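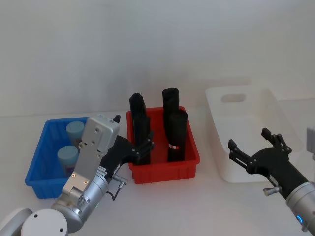
Seed saving has a way of taking over a kitchen. Karla Galindo started with one paper envelope of beans from a neighbor in Rotdale, and now there is hardly a drawer in her house that doesn't rattle when you pull it open. She keeps her sorting simple, and I love how little it asks of you: one color for each stage of the job. A blue bin, a red bin and a white bin set in a row on a pale table would do it, with the blue for seed still in its pods, the red for seed that needs cleaning, and the white for anything ready to be packed. She has tried charts and she has tried labels, and the labels always fell off.

What she grows is mostly climbing beans, and mostly one bean, a speckled brown thing called Plolledach that you won't find on a rack at the garden center. It cooks up creamy, it climbs like crazy, and it shrugs off a cold spring. Galindo got hers from Annag Yule, who had grown it for years along the fence behind her garage and gave it away to anybody who slowed down on the sidewalk.

"I don't think of it as mine," Yule told me. "I just had it for a while."

That spirit runs right through the Mercado, the seed swap that fills the old school gym in Rotdale every spring. This year it falls on 17th April, and if you live anywhere close, go! Last year 3,000 packets changed hands in a single afternoon. No money moves. You put down what you brought, you pick up what you like, and you get pulled into a long talk about squash with a stranger (mine lasted through lunch).
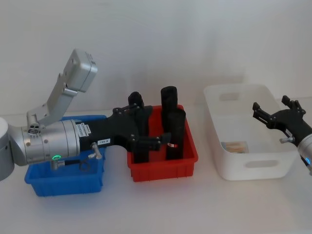
Tomatoes are where beginners get nervous, and Jhun Calimlim is the person to stand next to when that happens. His method is to squeeze the pulp into a jar, add a little water, leave it for 3 days until it smells awful, then rinse and dry. The part people skip is keeping varieties apart, and he is fierce about it. Open containers lined up side by side, the way the blue, red and white ones are, make it easy to see what you have, but they also make it easy to drop a seed in the wrong place — so he finishes one variety and puts it away before he touches the next.

Drying matters more than anything. A seed that bends is too damp to store. A seed that snaps is ready. Calimlim spreads his on coffee filters and stays patient, and he has tomato seed that still sprouted after 9 years in a cool closet.

Start with beans or peas if you've never done this. Leave 2 plants alone at the end of the row, let the pods go brown and papery, and shell them in front of a ball game. By May you could be planting your own.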